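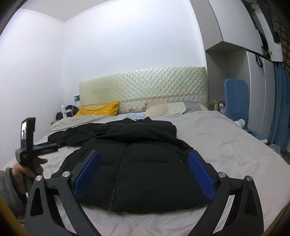 The woman who runs the lost property desk at the Kemano bus station has asked me to leave her name out, on the grounds that people would start phoning her at home about umbrellas. She has been behind the counter for 19 years. Before that she drove the Akbari route, and she left a scarf on it.

"Never got it back," she says. "The desk was terrible then."

Last year 1207 items came in. June is the worst month, she tells me, when school lets out and the shelves fill up with single shoes. She keeps everything for 20 weeks, then it goes to the Kima thrift shop, where the owners sometimes buy it back without noticing.

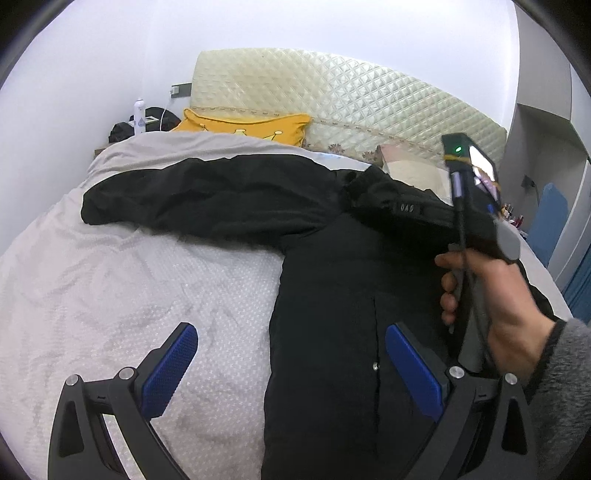 What do people leave behind most?

"Gloves, then lunch. We don't keep the lunch."

She is strict about proof. A man once described his bag as "bag-colored" and was sent away to think it over. He came back with 2 photos and an apology, and she gave him the bag and kept the form - she likes a form.

The bus company wants to move the whole thing to an app called Gritent, which would match claims to items overnight. She has seen the demo.

"It asked me what category a trombone was," she says. "I put sporting goods, and it thanked me."

The desk is open until five, with an hour off for lunch.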